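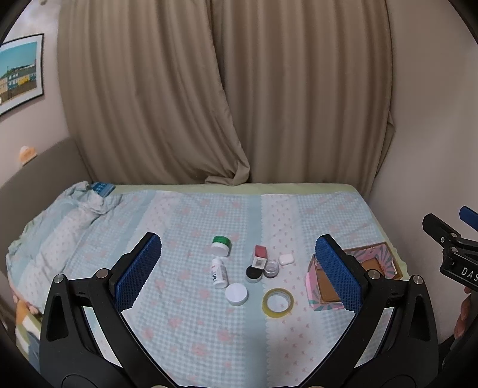
Guest bed, gingham cover on, small things still in the middle.

January, bedding notes, after lunch

Started on the back bedroom today. Shiuli wants the Witby house turned over properly before the next lot of people come, and this bed has been the one that gives trouble. Writing it down so Areeba can pick it up if I'm not in.

Cover in use is the light blue and white one with gingham checks and pink flowers. It goes over the pale green sheet. The wide white band with the scalloped edges is the easiest thing to line up by. I have been running it from the back of the bed to the front and checking the rest against that. If the band is straight, the plain blue stripe next to it comes straight as well. If the band wanders, start over, don't tug at one corner.

The green sheet shows along the curtain side. On the bed in the front room I pull the cover right over the edge, but here I leave it. The cover measures 177 cm on the short side by my tape and there isn't much to spare. Shiuli asked if we should order the bigger size from Garrido. I priced it at 79 and said to wait.

Curtains. Both brown panels are long and the hem of the left one ends up bunched on the back edge of the bed. This gets in the way every time the cover is spread. Two ways to deal with it:

Shorten the panels. Areeba has the machine and says she can do the pair in an evening, but they would have to come down and be pressed first.

Pull the bed toward the door. I tried this in the fall with the front room bed and it made the walkway too tight. Same problem likely here, the rooms are close to the same size.

I favor shortening. Put it on the list under Pridano jobs so it gets charged to the right place. The loose flap on the outside of the right panel should be looked at too - it may only need a few stitches.

Picture on the left wall stays where it is. I like the yellow building in it and it suits the room. The glass cloth is in the hall closet, second shelf, next to the bulbs.

Top of the headboard: there is a small orange and white thing up there. Leave the headboard clear when the room is finished. Dust it with the dry cloth only, the spray left marks on the other one. 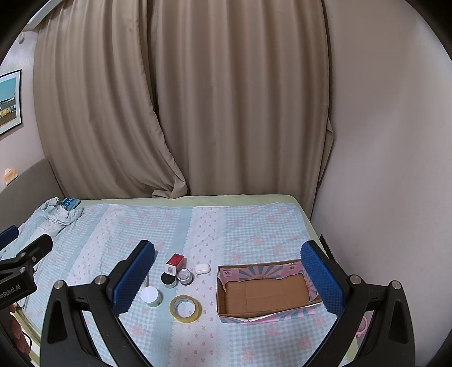 Should the cover be ironed before it goes on the bed?
Only if it came out of the dryer badly creased; otherwise spread it while it is still warm and smooth it by hand from the middle out.

Small wrinkles are fine as far as I'm concerned. Shiuli is stricter about this than I am, so on the day people arrive give it one more pass with flat hands. Steamer is at the Grerkitz place until next month.

Heap at the far corner by the headboard still to be sorted. The blue checked piece goes with it for now. Anything patterned to match the cover gets folded and kept with it, the rest goes to the wash pile. Please don't put the sets away split up again, I spent most of a morning matching them in the linen closet.

Storage bin for this room is number 116. Label has come off twice, so I wrote the number on the lid in marker.

Still open:
curtain hems, Areeba to say when
second green sheet, check if we own one
mattress turn, needs two people
ask Shiuli about the lamp

Stopped at 4:30.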